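Banel Kitchen Set
README for release 2, Dridus student robotics club

Overview

Banel is a set of head-mounted camera recordings of ordinary cooking and tidying in home kitchens. It was collected by members of the Dridus club as the perception component of our entry in the Sitside household manipulation challenge. The recordings are used to train the lid and handle detector on the club's two-arm platform. Release 2 replaces release 1, which had timestamp drift in the audio track and should not be used.

Contents

The set holds 529 clips from member households. Of these, 400 are in the training split and 109 in validation. The remainder are held back for the club's own testing and ship without labels. Splits are made by household, so no kitchen appears in more than one.

Each clip folder contains:

- the video file, audio removed
- a labels file, one row per object per keyframe
- a notes file, free text, written by the wearer on the day

Labelling

Keyframes are labelled by hand in Michiels, the club's annotation tool. Object classes are cookware, lid, handle, utensil, container, food, appliance and other. Hands are labelled separately as left and right. Feet and clothing are not labelled.

A glass lid gets its own box even where the contents show through it, and whatever is under the glass is labelled as well with the flag "behind_glass" set to 1. In the keyframe below, the frying pan, its lid and the white bowl inside the pan are three entries. The bowl's contents are labelled food with no finer class, as fogging on the glass makes a finer label unreliable. The black saucepan near the counter corner and the spoon in it are labelled separately – the spoon does not carry the flag.
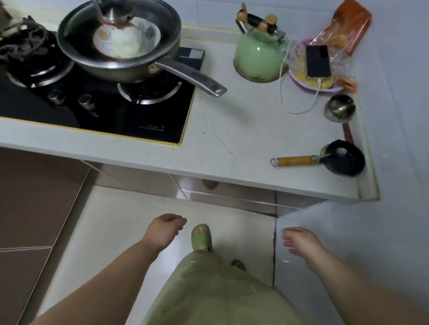
Known problems

- Lid knobs are often blurred when the wearer is walking. Boxes on blurred knobs are loose, and the error can reach roughly 80 pixels.
- Glossy floor tiles and polished steel produce false detections of handles. Reflections are never labelled.
- Greens and other loose produce are boxed as one pile. Do not use these boxes for counting.
- Phone screens were checked for legible text and masked where needed.

Use and access

Available to enrolled club members and to other teams in the challenge on request. Redistribution is not permitted. Labelling errors should be logged in the club tracker with the clip number and keyframe – corrections are merged at the end of each semester, with the next batch due in October.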